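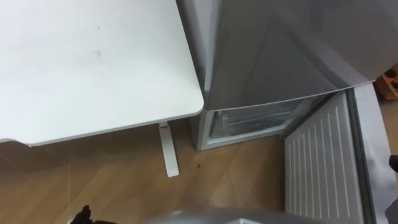
Open day at the Brunner tea works, Hedham

I had been meaning to get out to Hedham for years, and when Brunner finally opened its doors to visitors on July 24, 2025, I packed a sandwich and took the early bus (which was late, of course, but the driver was lovely).

We started in the blending hall, and oh, the smell! Hay and oranges and something like warm bread. Our guide let us put our hands into a sack of the Killine black, their oldest blend, and I could have stood there all morning.

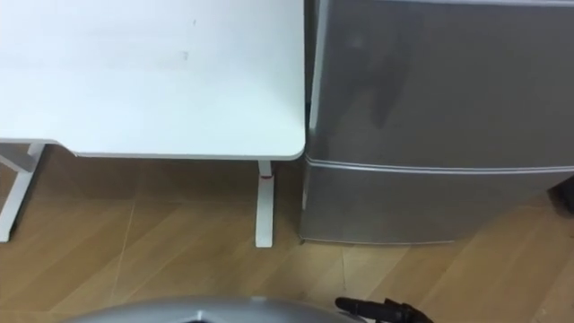

After that came the tasting, which I had pictured as a dainty business with saucers. Well, it's loud! You slurp from a spoon as hard as you can, and the whole group got the giggles by the second cup. I liked the smoky one best and bought 2 boxes of it in the shop.
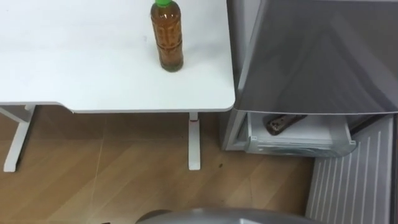 The packing line was shut for the afternoon, a bit of a pity, but we did get to see the old ledgers, one of them open at an order for 2754 chests. Such beautiful handwriting, too. I was still talking about it on the bus home. 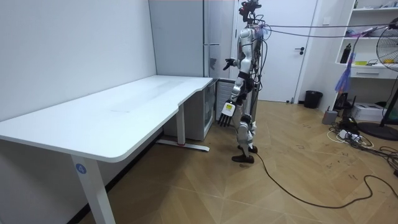 Killine regular: I went last November and the packing line was running then, so do try again in the fall. And ask for the green at the tasting, they don't always bring it out!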